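Has anyone here sorted their seed beads by finish instead of color? I did all 34 of my Trindik tubes last night and I'm never going back! Matte with matte, shiny with shiny, and suddenly picking a palette is fun again.

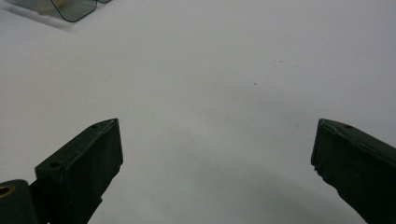 ## Replies

**loomy_lou:** Love the energy, but no. I think in color. If I want teal, I don't want to check 6 different places for it.

**peyote34:** Finish all the way! My clear organizer with the flip-up lid has little cells in a grid, so each finish can have its own row.

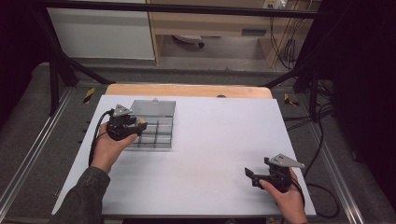

Within a row I still go light to dark, so loomy_lou, you'd get your teal pretty fast. Try it on one small batch first (I started with almost 200 grams, which was nuts).

**loomy_lou:** Okay, light to dark helps. Still keeping my Grunero metallics by color though!

**original poster:** Deal! Metallics can be their own country. Doing my size 11s next.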